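2026-04-28

Up before six because the bins hadn't gone out. Cold enough for a coat. The blackbird was on the Turunens' chimney again and went on for as long as it took me to drag both bins to the road.

The main job today was the allotment. I have had the letter from the council about the water rates, which go up to £35 a year from May, and I paid it online before breakfast so I wouldn't forget. Then down to the plot with the seed potatoes. They should have gone in earlier but the ground has been too heavy. I dug two trenches and got all the second earlies in before my back complained. The far end is still full of couch grass. I pulled out a barrowload and left the rest.

Masaru Ichikawa was down there putting up canes for his beans. He gave me six leeks that had stood all winter and wanted using. He thinks we'll have another frost. I said I'd risk it with the potatoes but keep the courgettes indoors. He is thinking of giving up his second plot because his knees are bad, and asked whether I'd want it. I said I'd think about it. I can't keep up with the one I have.

Walked home the long way by the canal. There were ducklings near the lock. The towpath is closed past the bridge and the sign doesn't say for how long.

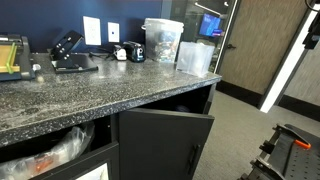 The speckled worktop and the blue wall.

Leek and potato soup for lunch, the leeks very gritty and washed three times. Made enough for tomorrow. I still like the navy, though I'd been told it would make everything gloomy.

Rain from two o'clock, so the afternoon was indoors. Pricked out the tomatoes and put them on the back bedroom sill. A few were leggy and I buried those up to the first leaves. Wrote the labels in pencil this time, as last year's pen had washed off by June and I never did find out which were the yellow ones.

Jérémie Royer rang about the train on the weekend of the plant sale. The fare is £111 if he books now, and he wanted to know if it was worth it. I told him to come and to bring boots. He can have the small room if I clear the seed trays out of it.

Read almost to the end of the library book, the one about the lighthouse families. It is due back in May. Too many letters quoted in full, but the chapter on the supply boats was good.

Bed at ten. Still raining. Must ring the dentist tomorrow and buy string.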